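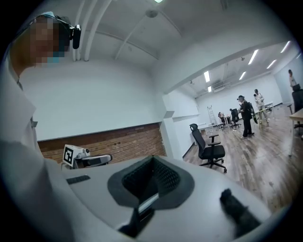
The Grultdale Open Day is a public demonstration of robot teaching methods held each August by Elluma, a robotics workshop in Grultdale. It deals mainly with the recording of hand movements, in which a person does a household or warehouse task with a hand-held gripper and the record is later used to train a robot arm. The event takes place in the workshop's own rooms, where a smaller room with a band of exposed brick along the lower wall opens through a wide doorway into a larger one lit by rows of strip lights. Operators wear a device strapped to the head while they work, and equipment carries square black-and-white markers. Visitors are allowed in both rooms during recording hours.

History

Elluma was set up by Anouk Visser and Stijn Van Wijk as a repair shop for packing machines. It took up robot teaching after a customer, the bakery supplier Baert, asked whether an arm could be made to sort trays of mixed sizes. The first attempt relied on written instructions for each tray. It was dropped after one season, and the workshop began to collect examples from people instead.

The open day grew out of visits arranged for Baert's staff. These were closed to the public and had no fixed program. Requests from schools and from residents of Grultdale led the workshop to set aside one afternoon a year, and the first public edition drew 98 visitors. Attendance was not recorded at the second edition. From the third onward, places were handed out in advance, and visitors were admitted in groups.

An evening session was tried once and given up. Van Wijk wrote in the workshop's newsletter that people who came after 7 p.m. mostly wanted to talk, and that the recording stations had stood idle for long stretches.

Program

Each group stays for 90 minutes. The visit begins with a short talk on how a movement is stored, followed by a walk past the stations and a demonstration by one of the workshop's operators. Visitors may then try a gripper themselves under supervision. The tasks offered to beginners have changed little over the years: moving cups from one tray to another, folding a cloth, and placing lids on boxes. A harder task, the threading of a cord through a row of rings, was introduced for returning visitors and is not open to children under ten.

The talk was given for several years by Ginette Gagnon, whose notes were later printed as a booklet. The booklet is still handed out at the door, although its section on calibration describes an older model of gripper and has been marked as out of date.

Records made by visitors are kept apart from those made by trained operators. At the most recent edition, visitors produced 353 records, of which more than 200 were judged complete enough to keep. The remainder were deleted. The most common fault was a gripper turned so far that the marker could no longer be read, followed by tasks left unfinished when a group was called on to the next station.

Equipment

The grippers shown at the open day are held in the hand and have gray housings with black fingers. The shape of the finger has been a subject of discussion at the workshop, as a curved finger slides under flat objects more easily, while a straight one is considered better for small parts. Recordings are checked on the Stareo system, a program written in house, which plays back a movement and marks any moment at which the position of the gripper is in doubt.

The stations are deliberately kept plain. Desks and office chairs are used in place of purpose-built benches, and robot parts are fixed close to where the operator works. According to Visser, a station that looked like a laboratory made visitors stiff in their movements, and stiff movements were of little use for training.
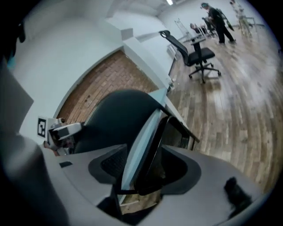
Senthil Kurup has argued that an afternoon with strangers teaches the workshop more about its grippers than a month with its own staff. In his view, trained operators learn to work around a poor grip angle and stop reporting it, whereas a newcomer drops the cup and complains. He has also said that the visitors' records should be given more weight in training, a proposal the workshop has so far not taken up.

Two changes to the hardware have been credited to remarks made at the open day. The trigger was moved closer to the handle after repeated complaints from visitors with small hands, and the weight of the gripper was shifted toward the rear. A request for a left-handed version was considered and set aside on grounds of cost.

Reception

Local response has been mostly favorable. Teachers have praised the hands-on part of the visit and have asked for a longer session, while the opening talk has been described as too long for younger children. A shortened version is now given to school groups.

Criticism has centered on the use made of the records. Roos Goossens questioned at one edition whether visitors understood that their movements could end up in a product sold to others. The workshop replied by adding a consent form, which is read aloud before the first task, and by allowing any visitor to have a record deleted on request within the same month. Goossens later called the form clear but objected that it did not name the customers concerned. Baert has since agreed to be named on it.

Related events

A smaller demonstration, without recording by visitors, is held at the Baert depot in the spring. It covers tray sorting only and is intended for people who work with the arm on a daily basis. Places are limited, and applications are handled by the depot.

Encyclopedia > Technology > Robotics > Public demonstrations > Grultdale Open Day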